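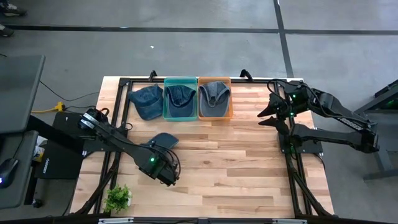 Caps and bins on the work table of the student robotics club at Lesness.

Opinion | Student Life

In our club at Lesness there is a discussion which comes back every September, when the new members arrive. Should we enter the Redico competition again, or should we spend the year with the caps? I am for the caps, and I would like to explain my position with some patience, as I know that many of my friends in the club see it differently.

The cap project is simple to describe. Two arms work at one table, and the caps must go into the bins. A person does this without thinking. For a student who must teach it to a machine, it is a hard school. A cap has a stiff brim and a soft crown, and it can lie up or down. If you take it by the brim, it turns. If you take it by the crown, the cloth folds and you get half of what you wanted. Last year we wrote down 137 attempts in the club notebook, and 31 of them ended with the cap in the correct bin. I was ashamed of this number in the beginning. Now I think it is the most useful page we have, for beside each failure somebody wrote what happened, and with these notes a first-year student can start to work.

The competition gives us something different. The Redico rules fix the object, the light and the height of the table. Our team trained for about 80 hours on a block that is always the same block. We came home with a good place and with a program that could not be used for anything else. When I asked in our Thursday meeting what we had learned, the answers were mostly on how to be fast.

I do not want to be unfair. The competition brings new members, and it brings money. The De Luca fund gave us 2000 dollars after the last one, and without it we would have fewer tools today. Also, a fixed date on the calendar makes people finish their work, and I must admit that the cap group has never finished anything on time. Some students need this pressure. I was one of them in my first year.

But a club inside a school has a duty that a sports team does not have. It should let the slow student hold the controls. In the weeks before Redico, only the two or three best drivers are allowed to touch the arms, and the rest of us carry chairs and make posters. With the caps, everyone gets a turn, and a bad grasp by a beginner costs nothing except another line in the notebook.

The club at Telitz has found a middle way, and I would be glad if we could try it. They compete every second year. In the year between, they must choose a task with soft things — cloth, bags, hats — and in spring they show the results to the other students, with the failures included. I will propose the same at our next meeting, and I hope the competition team will come and argue with me.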